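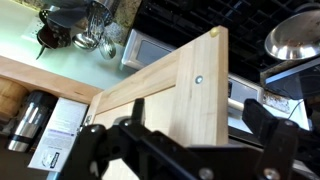 2024-08-29. Pulled the Plolus panels out of the humid cabinet this morning and moved them to the dry side. Purpose of the run is unchanged: find out how much the waterborne coat slows moisture uptake in solid door stock, and how much of the remaining uptake goes through the ends. The second part is the one I care about. A shaker door like this one, pale wood with no finish on it yet, has a squared top end on the stile, and on a square end the coat thickness is whatever the sprayer leaves at the turn. Most of the shop schedules specify face film build and say nothing at all about ends.

**Setup**

- Flatsawn maple, all from the Clernton delivery, 600 mm long, planed and sanded to 180.
- Set A: bare.
- Set B: two coats Plolus, faces and edges, ends left as sprayed.
- Set C: as B, plus ends brushed with the same product thinned 10 per cent, two passes, 20 minutes apart.
- Set D: ends waxed, faces bare. Control for face uptake only.
- Logger in the cabinet throughout. File has 3941 readings. I dropped none of them, including the dip when the door seal was replaced.

Scale was checked against the brass weight before and after. Drift was under the display resolution.

**Humid side, first look**

A behaved as expected, fast for the first two days and then flattening. B tracked well below A early on, then closed much of the gap. C stayed low for longer. D sat between A and B for most of the run, which surprised me, and I want to see the repeat before making anything of it. Possible the wax was thin at the arrises. I did not measure it.

Cupping was small in all sets. B showed slightly more than C, worst near the ends and fading toward the middle of the length. That fits end uptake, but it also fits the boards having come from nearer the outside of the stack. I should have randomised by position in the stack and did not.

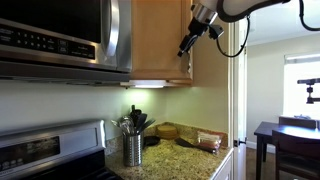 A comment in the margin of last week's page says the sets should be compared at equal elapsed time and never at equal mass gain, as the two give different rankings for B and D. Agreed for the time plots. For cupping I still think mass gain is the better axis, the shape follows the moisture and has no interest in the clock. Will plot both and keep them on the same sheet.

**Film build**

Wet film comb on B and C faces gave consistent readings. Ends can't be combed on stock this thin, so I cut a sacrificial piece from each set and looked at the section under the loupe. On B the film on the end is patchy - present on the latewood, hardly there over the open earlywood. On C it is continuous but uneven, with a ridge at the lower arris where the brush unloaded. The ridge would need sanding back on a real door.

Consumption for the end-brushing step came to 229 g over the whole of set C, pot loss included. That is more than I had allowed for. A good part of it was left in the brush and the cup, and a foam pad might halve it. Untested.

**Lo sealer**

The Lo sanding sealer arrived. Data sheet wants it above 15 degrees and off the heat for an hour before topcoat. Two scrap ends done today. Raised the grain less than Plolus on its own. Smells stronger than expected, lid to stay on and the tin goes in the outer store.

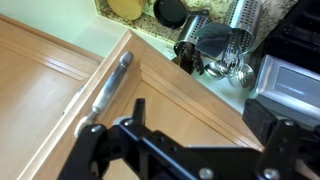
*Raised-panel door pair, light honey-coloured.*

Raised panels are outside this run, but the geometry matters for the next one. The bevel exposes short grain on two sides of the panel, so it ought to act like something between a face and an end. If the solid panel takes up moisture faster at the bevel than in the field, the tongue swells in the groove first. Propose a set E with bevels cut before coating, and a set F with bevels cut, coated, then trimmed to expose one side.

**Dry side**

Cabinet is now at 35 per cent. The Zavetti controller overshoots on the way down and takes about three hours to settle. Start-of-run masses were taken before the overshoot. Next weighing this afternoon, then twice daily.

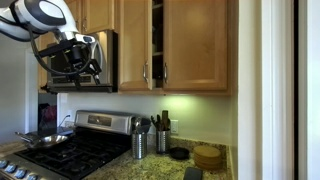 Does a third face coat do the same job as brushing the ends?

On the evidence so far, it doesn't. The extra coat lands mostly on the faces, and the end film in section stays broken over the open grain. I'd spend the time on the ends.

**To do**

- Re-cut D and measure the wax.
- Foam pad trial on ends, weigh pad and cup before and after.
- Ask Clernton for stack position on the next delivery.
- Export the logger file before the October service. Cabinet hour meter reads 2868.
- Sand back the ridge on one C panel and put it through again on its own.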